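Recipe Testers Wanted for a Weeknight Cooking Project (Paid, From Your Own Kitchen)

Do you cook dinner most nights? Do you read the comments under a recipe before you start chopping? Have you ever scribbled "needs more salt!!" in a margin and felt very good about it? Then we would love to hear from you.

Lusmont is a small recipe site for home cooks, and this winter we're putting together our first printed collection of one-pot soups, stews and braises. We have 1,178 recipes in our archive (some of them wonderful, some of them written on very little sleep), and we want the ones in the book to work in real kitchens, on real stoves, with whatever pot is already in the cupboard. That means we need people to cook them. Lots of people, with different stoves and different ideas of what "simmer" looks like!

What you'd be doing

Every tester gets a packet of recipes by email, two at a time. You shop for them, cook them, eat them (with anybody you like) and fill out a feedback form. The form is two pages long and takes most people less time than the dishes do. We ask what you bought, what you swapped, how long each step took, and whether you'd make it again if we weren't asking you to. That last question is the one we read first.

The first round is heavy on beans and lentils. Expect a smoky black bean soup, a white bean and kale stew with plenty of garlic, a red lentil pot that I have eaten for lunch more times this month than I should admit, and a chicken and barley number that splits our team right down the middle. The second round gets into the braises, so short ribs, pork shoulder, and a mushroom one with miso that makes the whole apartment smell incredible. If you don't eat meat, tell us and we'll send you a vegetarian packet. We have a gluten-free packet too, and a no-dairy one. We can't accommodate serious nut allergies this time, I'm sorry to say, as several of the sauces lean on cashews. 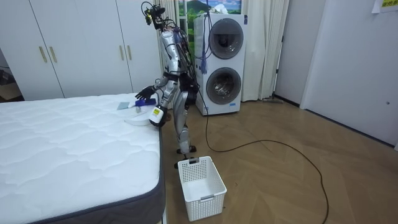 Most of our testing up to now has happened in the Ulstead studio, where the burners are strong and the knives are always sharp, and you can guess how well that matches the average Tuesday-night kitchen. Please cook these the way you really would. If your onions take twice as long to soften as we say they do, write that down. If you used the wide pan when we said deep, write that down too. Be choosy about timing, be choosy about salt, and please use a spoon to taste at every stage marked on the sheet. I have a soft spot for testers who lean in over their work like that silver robot bent toward the mattress with its fingers spread, completely intent on the job. Bring that sort of attention to a pot of lentils and we will get along beautifully.

Who we're looking for

You don't need any training. We want beginners just as much as we want people who make their own stock, and a few people who say they can't cook at all would be very welcome. What matters is that you follow the recipe as written the first time through (after that, go wild) and that you tell us plainly what happened. "It was nice" doesn't help us much. "The bottom scorched before the potatoes were done and I had to add a cup of water" helps a lot.

You should be at least 18, live in the United States, and have a working stove, one pot that holds five quarts or more, and a set of measuring cups and spoons. A kitchen scale is a bonus. Electric coil stoves are especially welcome! We have plenty of gas and induction people signed up and hardly any coils.

Cooking for one is fine. So is cooking for a crowd of picky kids, and if they refuse to touch it, we want to know which part they picked out.

What you get

We pay back your groceries for every recipe you test, up to the limit printed at the top of each recipe sheet, and there's a flat fee of $500 when you finish both rounds. Every tester gets a signed copy of the book and a thank-you by name in the back, unless you'd like to stay anonymous. You'll also get an invitation to our private message board, where testers compare notes and argue about cumin.

Keep your receipts. A phone photo of each one is fine.

Timing

Round one packets go out in early November, and you'll have three weeks to cook them. Round two follows right after. Cook on whatever nights suit you. We don't mind if your forms come in late at night or in one big pile, as long as they're in by the end of the round. If life gets in the way, drop us a line and we'll shuffle things around.

How to apply

Send an email to the testing desk with "Soup Tester" in the subject line, and tell us:

Your name and the state you live in
What kind of stove you have
How many people you usually cook for
Anything you don't or can't eat
The last thing you cooked that went wrong, and what you think happened

Please take your time with that last one. It's my favorite part of reading applications, and a good, detailed disaster will get you further than a list of fancy dishes. One of our best testers from the baking round got in on the strength of a long story about a split cheese sauce.

Applications close on 25/09/2021. Everyone gets a reply, whether or not we have room for you in this group. If we run out of places, we'll ask if you'd like to stay on the list for the spring project, which is going to be all about sheet pan suppers.

A few quick things people ask

Can two people in the same house apply? Yes, but send separate emails, and you'll share one packet and one fee.

Can I post pictures of the food? Please hold off until the book is out. After that, post as many as you want.

Can I use a slow cooker or pressure cooker? Not for the first try of each recipe. If you make it again that way, add a note at the bottom of the form and we'll happily read it.

Do I have to like everything? No! We're hoping you won't.

I can't wait to read about your kitchens.

Chun-hung Hsu
Recipe Testing, Lusmont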